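The Rent Book

The bus from Taltcombe put Gonzalo Ibarra down outside the closed post office at ten past four. He had one bag and the key Analia had mailed him in October, taped inside a birthday card. It was December now and the hill up to the house was wet.

Their father had lived at the top of Gevcombe for most of his life and had rented out the downstairs rooms for the last part of it. There had been a piano tuner, then two sisters who worked at the cannery, then a man who paid three months ahead and left after one. Since the spring there had been no one downstairs, and since the funeral there had been no one upstairs.

Analia was in the kitchen with her coat on. She had the kettle going and the oven door open for heat.

"You came on the slow one," she said.

"There's only the slow one."

She gave him tea in the mug with the ferry on it. They talked about the roof, then about her son's knee. It was almost dark before either of them brought up the letter.

The letter was from Sales, the firm that handled most of the houses on the hill. It said that a former tenant, Mrs. Orrin, had written to them claiming a deposit of 515 dollars, paid in cash and never returned. The firm asked if the family had any record of it before the house went on the market. It was a polite letter. Gonzalo read it twice and put it under the sugar bowl.

"He would have given it back," he said.

"He would have meant to."

"That's the same with him."

"It wasn't, though," said Analia. "You were gone by then."

He didn't answer that. He had left at nineteen and come back for Christmases, and then for some of the Christmases. She had stayed on the next street and driven the old man to the eye clinic. They both knew how that sum came out and there was no use doing it again in a cold kitchen.

The trouble was that their father had kept a rent book, and it was missing. Both of them remembered it. It was green, with a red spine, and he wrote in it on the first of the month with his glasses pushed up on his forehead. Analia had already been through the bedroom and the hall closet. She had found the deed, the bank papers, and a savings account with 2294 dollars in it that neither of them had known about. She had not found the book.

They started on the back room after supper. He took the shelves and she took the desk. Their father had saved every instruction manual he ever got, including one for a television that had burned out when Gonzalo was in grade school. He had saved seed packets and the tags off dry cleaning. Around nine Analia sat down on the floor and took her shoes off.

"Try the cardboard one," she said. "I only did the top."
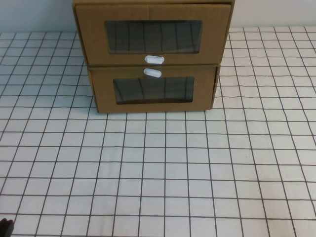
Mrs. Orrin had told the firm it was a green book, Analia said, and that he had made her sign next to the figure because he didn't trust himself to remember it. She had said he was a fair landlord. She wasn't calling anybody a thief, she had said, she only wanted it settled while there was still a house to ask at.

"She said all that to an estate firm?"

"She said it to me, on the phone. I called her."

The book was in there, under a stack of church bulletins. The spine had faded to pink. Gonzalo turned the pages by the corner. The early ones were neat and the later ones climbed uphill across the lines. On page 37 he found Orrin, M., front room, and the amount, and a signature in blue ink. In the column where returned money went there was a line in pencil. It said 500, and then a question mark.

He handed it to his sister. She held it closer to the lamp.

"Did he pay it or not?"

"I don't know."

"He always did the real ones in pen."

"Then he didn't."

"Or he did and lost the pen," she said, and she started to laugh, and then she had to put the book down on the floor and wipe her face with her sleeve. Gonzalo got up and shut the window, though it was hardly open.

In the morning they drove to the bank in her car. The heater worked on one side. He asked if she wanted him to write the check, and she said no, it should come from Dad's account, the whole 515, and would he please come in with her because they would need both signatures.

He said he could stay until after New Year's if the couch was free.

"It's got the dog on it," Analia said, and turned in at the lot.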